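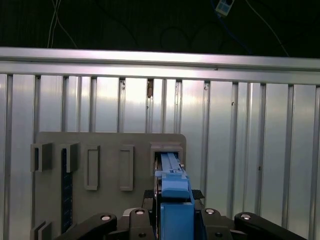 Grey practice board with the long blue bar at the square opening.

Practice board: frequently asked questions

What is the board for?
It is for practising putting parts into openings and fittings. People use it for fit checks, for training and for comparing one way of inserting a part with another. The range is called Hinderen and is supplied by Fulent.

Is the bar sold separately?
Yes. Order it as a spare part through the Kyei parts list. Please give the colour and the board version, as older bars have a different shaft and will not seat properly.

Which end of the bar goes in?
The thin end. The wider, rounded block is the end you hold. If you are training new people, ask them to take hold of the block and keep off the shaft.

How close is the fit?
We supply two fits, standard and close. Start with standard. The close fit is meant for people who have already done a fair amount of work on the board, and it shows up any tilt straight away.

The bar sticks part of the way in. What should I do?
Draw it back out and line it up again. Do not tap it or twist it hard. If it sticks at the same place each time, look for dust or a burr inside the opening. A dry brush is normally enough. If that doesn't help, send us a note with the board version.

Can I use oil or spray?
No. Grease holds dust and changes the fit. We can't replace boards that have been oiled.

How do I clean the board?
Wipe it with a damp cloth and a little washing-up liquid, then dry it. Solvents leave shiny patches on the matt surface.

Does it have to stand upright?
It can be used upright or flat on a bench. Most people find upright harder. Whichever you choose, fix it firmly before you start, and keep to the same position if you want to compare results.

How much does it cost to hire?
Hire is for a minimum of 2 weeks. Prices are on the Eltovance hire sheet, which is updated each August. Carriage is extra.

How long do the openings last?
Our own test board was still within its limits after almost 900 insertions. Close-fit boards should be checked more often.

Can I return a board?
Unused boards can come back within 6 weeks in the original box. Bars can't be returned once the bag has been opened.

Who do I contact?
Denise Bunting deals with spares and hire. The phone is answered from 11 in the morning. Outside those hours please use the contact form.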